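5/5/24. Window unit purchase, notes before the call with Diltine

Read the Diltine quote again. Price is 615 per unit, 2 units minimum, and the pads are extra. Kirsten Kjærgaard wants a yes or no so she can put it in the September budget. My answer at the moment is no, but I'll write down why so we don't have to argue it from memory.

What they are selling is a suction-cup glass cleaner with an edge sensor. It goes up, goes across, comes down. The brochure shows it on a big fixed pane with nothing near it. Our windows are sliding sashes with a heavy mullion, one sash sitting forward of the other, and tracks that collect everything. The sales sheet gives a cleaning rate for "standard glazing" and never says what standard is. I asked twice. The second reply was a link to the same sheet. 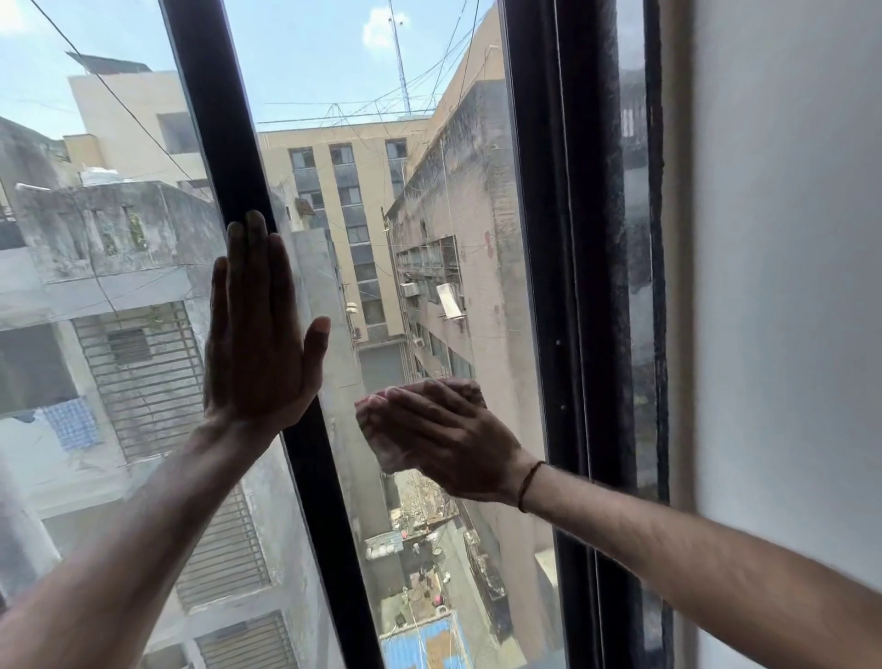 Time on the glass is the only number in the quote, and I don't think it is where our time goes. There's also getting the curtain out of the way, opening the sash, doing the frame, folding the cloth to a clean side, and going back over the corners. The unit does none of these. If somebody has to stand there to carry it from one pane to the next and clip the safety line, we've bought a helper that needs a helper.

Anselmo Fontes disagrees. He says the person can do frames while the unit does glass, so the two overlap. Maybe. I would like to see that with a real sash before I believe it. He also thinks the price will come down if we ask for the Minja model without the remote. Worth asking, but cheap and unsuitable is still unsuitable.

Safety line: it needs an anchor point inside the room rated by them, and they won't say what they accept. Add fitting cost. Flornport quoted for anchors last year and it was not small. Dig out that email.

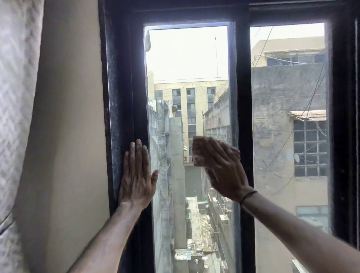
Outer faces are the other problem. Diltine says the unit can be placed outside by reaching around the open sash. Who is doing the reaching? On an upper floor I don't want anybody leaning out with a machine in one hand, and if the suction fails while they are letting go of it, that goes straight down. Prirkmont had a pole-mounted version but their delivery date has moved again. Not planning around it.

Budget as it stands, if we went ahead: ceiling is 1,000 all in. Two units already go over that before pads, anchors or freight. One unit would fit, but they won't sell one. I've asked Kirsten whether the ceiling can move and I think I know what she'll say. 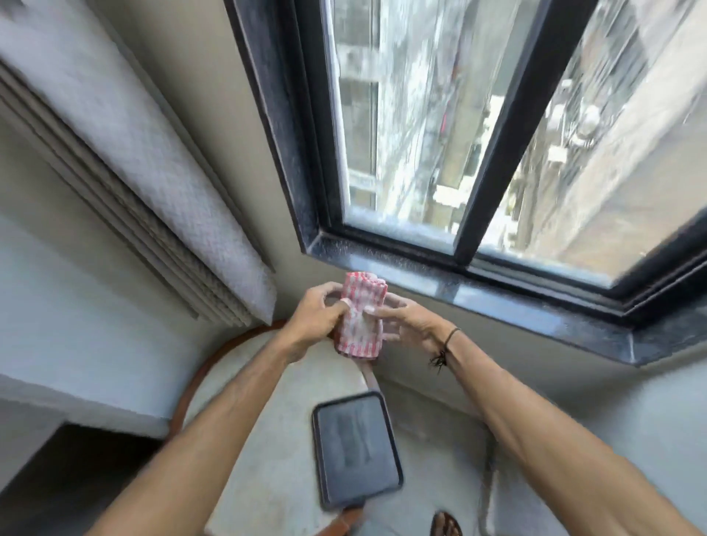 Consumables, then. Diltine pads are their own shape with their own clip, and the quote has no life figure for them, only "replace when soiled." On city windows that could be every pane. Compare that with a plain checked cloth folded into a thick pad, which you can refold or swap for another out of the pile, and which also does a stone sill like ours. The unit can't touch a sill. I want a pad price and a wash count in writing, or that line in the budget is a guess.

To ask on the call:
Will they lend one unit before we order?
Smallest pane width it will run on, and how close it gets to the mullion.
What happens on glass with heavy dust. Does it grip at all, or do we have to wipe first?
Anchor rating.
Pads, price and life.

If they won't lend one, I'd leave the line out of September and spend part of it on decent cloths and a proper step. Anselmo can write up his side under this entry if he wants. Leave my figures as they are please, the last sheet got overwritten.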